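WURKIER OPENS MOVING SEASON SUPPORT CENTER FOR MILITARY FAMILIES IN WHITFIELD

WHITFIELD - Wurkier, the relocation company that has been helping service members and their families pack up and settle in for many years, is delighted to share that its new Moving Season Support Center is now open in Whitfield. The center will welcome families who have orders in hand, families who are still waiting on them, and families who arrived last month and are living out of suitcases while their household goods are somewhere on the highway.

Anyone who has been through a military move knows how quickly the weeks fill up. There are school records to request, a lease to end, a car to get serviced, a dog who needs a health certificate, and a kitchen drawer full of batteries and takeout menus that somebody will have to face sooner or later. Our team has been through many of these moves alongside our customers, and quite a few of us grew up in families that packed up every couple of years, so the center has been set up the way we would have liked to find one when it was our turn.

Over the past year, Wurkier asked 569 families what they wished they had been given at the start of their last move. The answers were generous and often very long (we read every page, and thank you for writing so much!). The most common request was a person to call who would still remember the family at the other end of the trip. Close behind came help with inventories, a place for the children to be during appointments, and somewhere to borrow the household basics while waiting for a delivery.

What families will find at the center

Every family that signs up is matched with one move coordinator, who stays with them from the first phone call until the last box is unpacked. Coordinators can sit down with you to go over your moving calendar, explain the difference between a full-service move and one you do yourself, and help you put together the folder of papers that should ride in the car with you and never, ever go on the truck. They are also happy to simply talk things through on a day when it all feels like too much.

The center's lending closet holds 138 welcome kits, each packed with the things that get a household through its first nights in an empty home: sheets and towels, a pot and a skillet, plates and cups, a shower curtain, a lamp and a can opener. Kits can be borrowed for up to 3 weeks, and the time can be extended if your shipment is running behind. We only ask that everything comes back clean and that you tell us if something has gone missing, so the next family isn't left hunting for a spoon.

There is also a children's corner with books, puzzles and a big table for drawing, open whenever the center is. Older children are welcome to sit in on the planning sessions with their parents, and we rather hope they will - a ten-year-old who is put in charge of labeling the boxes for her own room tends to do a very thorough job of it.

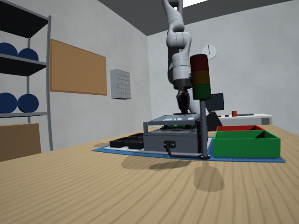

Workshops through the fall

A series of five free workshops begins in October and will be held in the evening, starting at 6:30 p.m., with a light supper beforehand. Families may come to one or to all of them, and there is no need to be a Wurkier customer. The topics are:

Sorting and letting go: deciding what makes the trip, what gets sold and what can be handed on

Your home inventory: taking pictures, writing down serial numbers and keeping it all in one place

Packing day: what to set aside, what to ask the crew and how to read the paperwork before you sign it

Moving with pets and small children, including long drives and hotel stays

The first month: finding a doctor, meeting the neighbors and making a strange house feel like yours

Each workshop leaves plenty of time for questions, and past experience tells us that the best tips usually come from the other families in the room. One mother told us she packs the Christmas tree stand with the bath towels every time, so that it turns up early. We have been repeating that one ever since.

A hand from our neighbors

The center would not have come together so nicely without the Delletar storage company, our neighbor across the parking lot, which is offering center families a first month of storage at no charge. Families moving between Whitfield and Gakberg will also be able to drop off borrowed kits at either end, thanks to a small return desk in our Gakberg office. We know this route well, and we know how little room is left in the car by the time you set off on it.

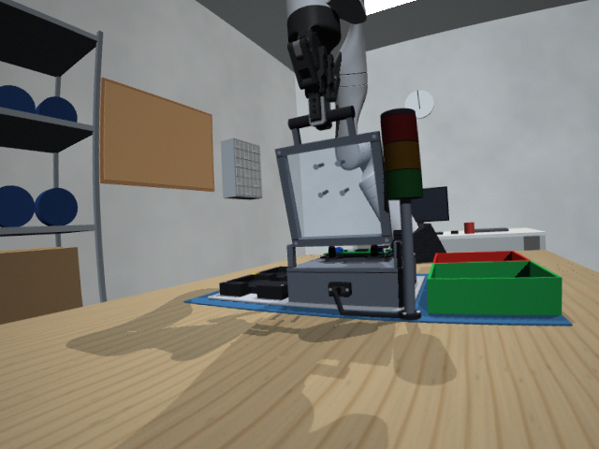

Wurkier Moving Season Support Center, Whitfield

How to sign up

Families can sign up by stopping in at the center or by calling the Wurkier office in Whitfield. Please bring a copy of your orders if you have them, though you are very welcome to come before they arrive. Evening appointments are available for parents who can't get away during the day, and coordinators can also meet by phone with a spouse who is already at the new duty station.

Workshop seats are free, but we do ask families to let us know how many will be coming so that there is enough supper to go around. Please mention any food allergies when you call.

About Wurkier

Wurkier provides packing, moving and settling-in help to military and civilian families, with offices in Whitfield and Gakberg. Members of the press who would like to visit the center or sit in on a workshop are asked to contact the Wurkier press desk in Whitfield.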